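Vidola Opens Winter Clothing Drive With Longer Hours and a Bigger Sorting Room

Dec 26, 2020 - Vidola, the neighborhood clothing exchange on Blomqvist Street, is happy to announce that its winter drive is open and will run through the end of February. We know it has been a long and tiring year for a great many families, and we would love to start the new one by helping as many of them as we can get dressed for work, for school and for plain old staying warm.

The drive takes in clean, wearable clothing for adults and children, and this season we are asking especially for everyday basics. Coats get most of the attention at this time of year (and we are grateful for every one!), but the shelves that empty first are the ones with T-shirts, socks and pajamas. Drop-off is at the side door from 11 in the morning until 5 in the afternoon, and each household may bring up to 2 bags per visit.

Thanks to a generous gift from Drullix, the family-run hardware store next door, the sorting room now has 60 feet of new shelving, and we can finally keep children's sizes apart from adult ones. Shirts don't need to be ironed before you bring them in - a simple fold is plenty.

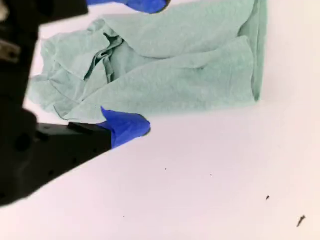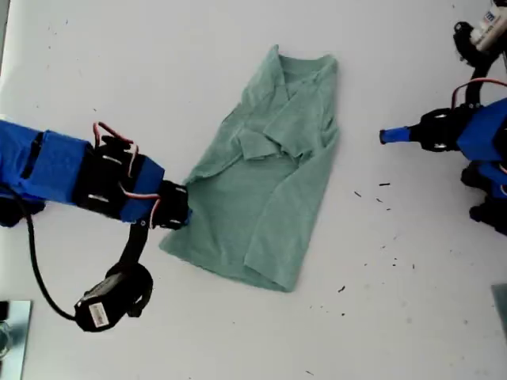
Green cloth on a white tabletop.

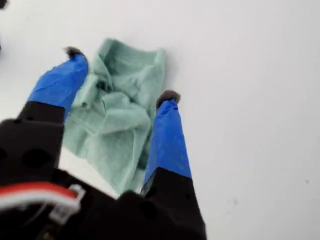
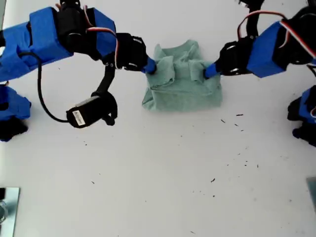

Märta Amundsen remembers bringing in her first bag five winters ago and going home with a coat for her son, and she says she has come back every season since. "You bring what you've outgrown and you find what you need, and people are so kind about it," she said. "I only wish I'd known about the place sooner."

Families who would like to pick up clothing may come during the same hours, and no paperwork or appointment is needed. Larger donations from schools and workplaces can be left at the Grirner Hall loading entrance, but please call the front desk first so that someone can meet you with a cart.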